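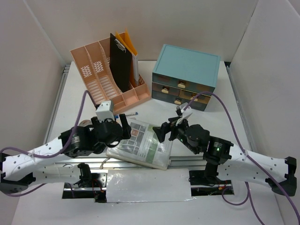 Desk-tidying drive returns to Clesamach library for a second winter

Jan 8, 2021

14 shares | 2 comments

CLESAMACH — If your desk has disappeared under a drift of last year's mail, school papers and pens of uncertain origin, the Clesamach Public Library would very much like to help you find it again. The library's winter desk-tidying drive opened this week and will run through the end of March, and anyone in town or out along the Katona road is welcome to take part.

The idea is a simple one, and people who joined in last year will remember how it goes. Households bring in the desk things they no longer use, from file organizers and clipboards to small drawer boxes, folders and zip pouches, and leave them at the front counter. The library wipes everything down, pairs up what goes well together and sets it out on the long shelf by the magazines, where anyone who needs a little help getting organized can pick something out and take it home. There is no charge and no form to fill in, and you don't have to bring a thing in order to take a thing.

Last winter's drive passed along 1,677 items before it closed, a number that surprised the staff so much they counted the tally sheets over again. Upright file organizers were the first to go every single morning, and small boxes with drawers were close behind. Folders came in by the armload, many of them hardly used, and some of the brighter ones ended up in classrooms at the Prurkano School, where they are still going strong.

New this year is a printed guide called "One Desk, One Afternoon," which walks you through a desk from start to finish. It asks you to clear the whole top first, even the things you're sure are staying, and to give the surface a good wipe while you have the chance. After that come the papers, sorted into what has to be answered, what has to be kept and what can go out with the recycling. Papers you're still working on should stand upright where you can see them, the guide says, and a clipboard can stand right alongside them so it doesn't end up at the bottom of a pile. Stamps, clips, spare keys and all the other little odds and ends go in drawers, with the things you reach for most in the top one.

Booklets and manuals get a page all to themselves. The guide is very fond of clear zip pouches for these, and so, it must be said, is this newspaper, having tried the method on our own front office over the holidays. A booklet in a clear pouch stays flat and clean, and you can tell which one it is without opening anything. Tuck the pouch in a drawer or stand it up with the folders, whichever suits the space you have. We found the instructions for our coffee maker, the warranty for a coffee maker we no longer own, and a very nice pen.

The library is also planning 2 tidying afternoons in the reading room, where you can bring a box or a bag of desk clutter from home and sort through it at a table with other people doing the same. It's a good deal more cheerful than doing it by yourself at the kitchen counter — there will be hot cider, and plenty of scrap paper for labels. Space is limited to seven tables each time so that everybody has room to spread out, and the dates will be posted on the front door as soon as they are settled. Please call the library to put your name down for a table.

Donations can be dropped off any time the library is open. Items should be clean and in working order, with drawers that slide and zippers that close. Binders are not being taken this year, as there are still 93 of them in the basement from last time, and anyone who would like a binder, or several, is warmly encouraged to ask at the counter. Residents in Naltatach can leave their donations at the post office there, and the library van will collect them on its regular run.

14 shares | 2 comments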